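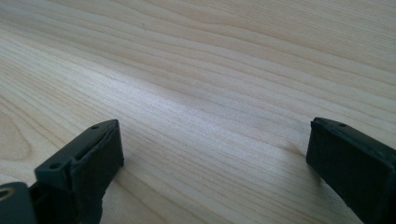 Figura 1 – Dedos da garra portátil abertos sobre a superfície de madeira da bancada.

4. Planejamento da aquisição de equipamentos

4.1 Situação inicial

O projeto Proteo tem por finalidade registrar demonstrações de preensão com garras portáteis e empregá-las, em etapa posterior, no ajuste de um braço de bancada. No início do semestre, a equipe dispunha de uma única garra, cedida em regime de empréstimo pelo Laboratório Mkhize, com devolução prevista para junho. O presente capítulo trata da substituição desse equipamento e dos itens de consumo associados.

4.2 Levantamento de necessidades

Foram considerados indispensáveis duas garras portáteis, um conjunto de pastilhas de reposição para as faces internas dos dedos e parafusos de fixação. As pastilhas constituem o item de maior incerteza – o fabricante não informa a vida útil em ciclos, e o desgaste depende do material manipulado. A equipe optou por prever 22 pares, quantidade suficiente para o período letivo segundo o consumo anotado no caderno de laboratório.

A bancada já existente foi mantida. A superfície clara e lisa atende às tarefas previstas, e a aquisição de um tampo novo foi retirada da lista após a primeira revisão do orçamento.

4.3 Cotações

Foram solicitadas propostas a dois fornecedores. A Vulach ofereceu a garra completa por 713 reais a unidade, com entrega em 60 dias. A Durnholm apresentou apenas o jogo de dedos e o mecanismo de abertura, por 235 reais, ficando a empunhadura e o suporte da câmera a cargo do comprador. Nenhuma das propostas inclui frete.

A segunda alternativa exige horas de impressão 3D e de montagem que não constam da planilha. Além disso, a furação dos dedos precisa coincidir com a das pastilhas já adquiridas, ponto ainda pendente de confirmação por escrito.

4.4 Decisão e cronograma

Recomenda-se a compra de uma garra completa da Vulach e de um jogo de dedos da Durnholm, este último destinado à montagem da segunda unidade pelos próprios alunos. O pedido deverá ser encaminhado ao setor de compras do departamento até sábado, 5 de novembro, por meio do formulário eletrônico.

O valor do frete será lançado em rubrica separada. As pastilhas excedentes, caso existam, permanecerão no almoxarifado do curso, à disposição da turma seguinte.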